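De: Yaryna Nazarenko
Para: lista de vecinos Plurkura
Asunto: Re: Cajonera gris

El 26 de marzo de 2020, Abreu escribió:
> ¿La cajonera sigue disponible? ¿Cuántos cajones tiene
> y cómo son los tiradores? Me hace falta para el pasillo.

Hola, Abreu, y hola a todos:

Sí, sigue disponible. Son tres cajones grises con tiradores negros, y entre el tablero y el primer cajón queda un hueco abierto. Yo guardaba allí los manteles.
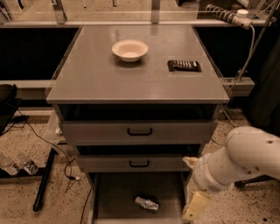 El cajón de abajo es el que uso más, para los dulces de mis hijos. Antes de entregarla voy a vaciarla y limpiarla bien — perdonen si tardo unos días. El bol blanco me lo quedo.

Pido 8 euros, o un cambio por 2 sillas plegables. Si alguien más la quiere, que me escriba a mí y no a toda la lista, por favor.

Saludos cordiales,
Yaryna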